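Home Browse Datasets Guides Contact
Print this page | E-mail this page

Clondier Cloakroom Ledger

README and data card

What this is

A transcription of the cloakroom ledgers of the Clondier, a mid-sized theater in Ivel with a very small lobby. Each row is one item handed over the counter: what it was, which ticket it got, when it arrived, when it left, and whatever the attendant felt moved to write in the margin. There are 2193 rows, taken from two bound ledgers. Of those rows, 519 have no collection time and 73 describe something that never left.

If you came looking for box office figures, they aren't in here. People ask every month. The cloakroom has never known what was on stage, and judging by the margins it didn't care.

Files

ledger.csv – the main table, one row per item
margins.csv – attendants' notes, joined on row_id
tickets.csv – ticket numbering by color, with the dates the theater changed suppliers removed
README.txt – you are in it

Everything is UTF-8 with commas between fields. Notes that contain commas are in double quotes. Notes that contain double quotes have them doubled, and the person who wrote the word "fur" in quotation marks every single time has a lot to answer for.

Columns in ledger.csv

row_id
Runs in the order the lines appear in the books. Not the order in which things happened. On busy evenings two attendants wrote in the same ledger from opposite sides of the counter, and one of them wrote upside down.

book
A or B. Book A has the green cover. Book B has lost its cover.

season_month
Month only. The ledgers give months at the head of the page and nothing finer, except on pages where somebody forgot. Forgotten months are blank. We did not guess from the thickness of the coats, although it was suggested, and May would have been very easy.

ticket_no
As written. Van der Linden supplied the tickets in rolls that began again at one whenever a new roll was opened, so the same number turns up often. Do not use this as a key. We said the same thing in the first release, in the same place, and received several merges in which one umbrella was collected by an entire row of the balcony.

ticket_color
pink, buff, blue or blank. Buff may be pink that was stored near a window. The transcriber went by the word in the book.

item_raw
The description exactly as it stands in the ledger, spelling and all. There are four spellings of "mackintosh" and none of them is that one.

item_class
Our tidy version: coat, jacket, hat, umbrella, bag, stick, instrument, other. Shawls are under coat, which we regret but have documented. "Other" contains a ham.

time_in, time_out
Twenty-four-hour clock. The ledgers use a twelve-hour clock with no indication of morning or evening. The theater gave very few matinees and we assumed evening unless the margin mentioned children.

attendant
Initials. There is an "S." and a "St." who could be the same person having more time.

uncollected
1 if the book marks the item as left behind, 0 otherwise. A missing time_out is a different thing altogether. See below.

On missing collection times

The 519 rows without a time_out are nearly all coats, and they cluster at the bottom of pages. The obvious reading is that when the curtain came down, everyone arrived at the counter together, and the attendants stopped writing and started handing over coats. Anyone who has stood in that lobby will find this plausible. It means the busiest quarter hour of the evening is the one we know least about, so please don't compute an average waiting time from this file. A student project in Bukau did, and reported that the Clondier had the fastest cloakroom in the region. The theater has since put it on a poster.

If you need to model the rush, treat those rows as censored at the last recorded time on the page. It will still be wrong, but in a direction you can describe in a footnote.

On things that never left

The 73 uncollected items are the most popular part of the dataset and the part we trust least. An item was marked as left behind when the attendant noticed it, and attendants noticed in bursts, usually when they ran out of rail. A coat could hang for weeks before anyone wrote it down. The margin note then carries the month of the noticing. The month of the coat is anyone's business.

Some of these items were certainly collected later and never struck out. One hat is recorded as left behind, then as collected, then as left behind again in different ink.

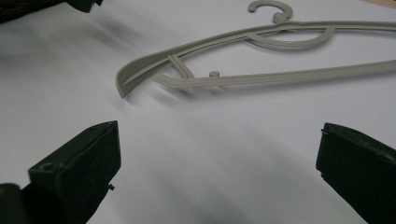

Are garments stored on hooks and garments stored on hangers recorded separately?

They share one column in both ledgers, and only the margins ever mention a hanger, generally when a heavy coat had slid off one. If you want to separate the two, search the notes for "hook", "rail" and "fell", and expect to catch a small part of the total. The Clondier had hooks along the back wall and a rail in the middle of the room, and which one a coat got seems to have depended on how the attendant felt about the owner.

How it was transcribed

Soledad Medina typed the whole of Book A and most of Book B at a kitchen table in Ivel, from the originals, with the theater's permission and a reading lamp. A second pass compared every line with the page. Where the two readings differed and neither could be made to look foolish, the row carries a value of "disputed" in the note_flag column of margins.csv.

Handwriting in Book A is upright and clear. Handwriting in Book B belongs to several people, at least one of whom was eating. Grease spots are flagged as "obscured". So is the page where a wet umbrella was laid across the ink, which cost us most of an evening and all of the letter K.

No text recognition software was used. It was tried once on a page from Book B and returned the lyrics of something.

Privacy

Surnames have been removed from every file. The attendants wrote them down only for regular patrons, for people who argued, and for one dentist. In their place is a patron code that stays the same within a book but not across books, which prevents you from following a named person's umbrella through the years. We've had requests to lift this. They come mainly from family historians and we sympathize, but the argument notes are very frank.

Initials of attendants were kept. The people we were able to reach had no objection, and one asked that her initials be put on more rows than she had written.

Suggested uses

Teaching data cleaning, for which it could hardly be better if we had set out to do harm. Teaching joins, particularly the kind that go wrong. Small studies of everyday clothing words in a provincial town. Counting umbrellas.

Uses we'd rather not see

Attendance estimates. Plenty of people kept their coats on their laps to avoid the fee, and the theater was not well heated. Anything about weather, too: an umbrella in the cloakroom tells you that someone owned an umbrella. There is also an online map that uses this data to claim people from Bukau are more forgetful than people from Ivel. The ledgers do not record where anybody lived. We don't know where that map got its towns and have stopped asking.

Known problems

Rows from the last gathering of Book B are out of order because the gathering is out of order. The binder put it in backwards, and we followed the book.

item_class was assigned by one person over a winter, and the boundary between coat and jacket moves. Early rows are strict. By the end, anything with sleeves had a good chance of being a coat.

Instruments are undercounted. Musicians came in by the side door and argued that a cello was not luggage.

The ham is real. It has been reported as an error more often than everything else combined. It was checked against the page on both passes, it had a pink ticket, and it was collected.

Changes in this version

Fixed the doubled quotes in margins.csv. Split "stick" out of "other" after a polite letter. Corrected several times that had the attendants working through until breakfast. Removed the column "mood", which was a private joke in the working file and should never have been released, and which two people have now cited.

License and citation

Free to use, share and alter with credit. Please cite as: Medina, S., Clondier Cloakroom Ledger, Ivel. Give the version from the first line of ledger.csv, as the row numbers shifted between releases.

Corrections are welcome and should name the book and the row_id. Corrections from memory ("my aunt's coat was never green") go into a separate folder, which is getting rather good and may be published when the aunts agree to it.

Print this page | E-mail this page
Back to Datasets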